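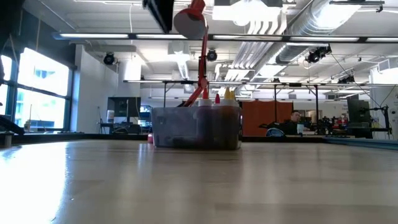 Kleinschmidt Hall in Lasville Opens Its Doors to Weddings Again

Thursday, February 6, 2020

Couples planning a wedding in Lasville have a wonderful old choice back on their list! Kleinschmidt Hall, closed to private events since the roof work began, is taking bookings again, and the first ceremony under the new ceiling is already on the calendar for the spring.

The main room now seats 207 guests for dinner, or a few less if you want a proper dance floor (and with those floorboards, you should want one). Upstairs, the Bosell Room has been opened up for smaller ceremonies of up to 100 people. It has its own entrance from Himberg Street, so guests can walk straight up without passing through the dinner setup, and the tall windows on the west side get gorgeous light late in the day.

Work wrapped up in December. Besides the roof, the hall has a bigger kitchen, new restrooms on both floors and an elevator, which families with older relatives have been asking about for years. The garden behind the building stays much as it was, with the brick path and the two big lindens, and outdoor ceremonies can be held there from May through September. If it rains, the party moves up to the Bosell Room at no extra charge.

The hall does not tie couples to one caterer. You can bring your own, cook for a small crowd yourselves, or pick from a list kept at the front office. Tables, chairs and white linens come with the rental. Flowers, music and cake are up to you, and the doors open at 9 a.m. on the day for setup.

Saturdays in June are going fast, but Fridays and Sundays are still wide open and cost less. An open house takes place later this month, with both rooms dressed for a reception, a string trio playing in the afternoon and plenty of cake samples from Himberg bakeries. Entry is free, and kids are welcome. Parking is behind the building, with 117 spaces, and the gate will be open all day.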